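Irkach (women's savings circle)

An Irkach is an informal savings and mutual support circle run by women, usually neighbors or coworkers. Best known from the town of Zovadska, where nearly every street has had one at some point. Name comes from the first group, which met on Irkach Lane.

Origins

Started by Genowefa Adamczyk, a seamstress, with 6 other women from the same workshop. No bank in town would open an account for a married woman without her husband's signature. So they kept the money in a flour tin. Each put in the same amount every Sunday, and one member took the whole pot by turns. Order drawn by lot, swaps allowed.

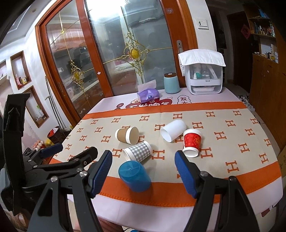 Within a few years the circles were lending too, mostly for rent, school fees and sewing machines. Interest was rare and frowned on. Late payers were visited, not fined, althought some groups kept a small penalty for repeat cases.

Structure

Most circles cap membership at 200, but the typical one is far smaller. A bookkeeper is chosen each August and cannot serve twice in a row. Men may deposit on behalf of a sick relative but have no vote. Decisions by show of hands.

Study and criticism

Bożena Jakubowski's survey recorded 3567 members across the district. She argued that the circles mattered as much for friendship and job leads as for cash. Baltasar Ulloa disagreed, pointing out that the poorest women where often left out as they could not commit to a weekly sum. Later groups in Distitz answered this with a half share.

See also

Distitz half share
Zovadska workshop strike
Rotating savings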